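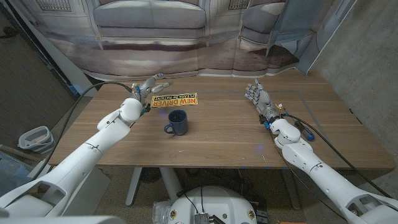
Clearing the Table: Your Questions

Filed under: Home > Small Tidying > FAQ

Why does the table fill up again the minute I clear it?
Because it's flat. Florencio Iglesias has been running our Villalobos tidying evenings since June, and his own table has never survived a weekend.

Can the mug stay?
One mug, yes. A dark navy one hides coffee stains very well, so look inside before you pour. Two mugs is a collection, and collections go on a shelf.

Where does a NEW DRIVER sign live?
In the car. A table has no blind spots and will be patient without being asked. If the new driver is at school, hang the sign by the keys.

What about a screwdriver?
Back in the drawer tonight. I know you're going to use it tomorrow – you were going to use it in June. 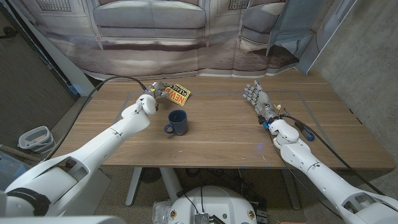

2 min read

The sign has red lettering. Doesn't that make it important?
It makes it loud. Yellow with a black border will get your attention anywhere, including on a hook.

Do I have to wipe the wood every time?
Damp cloth, then a dry one, along the grain. Demetrio Nieto wrote in to defend using his sleeve. We printed his letter and kept our advice.

How long should all this take?
Set a timer for 4 minutes. When it rings, stop, even if you're holding something. Put that down first, though – somewhere other than the table.

We use cookies to remember your preferences. Accept | Manage settings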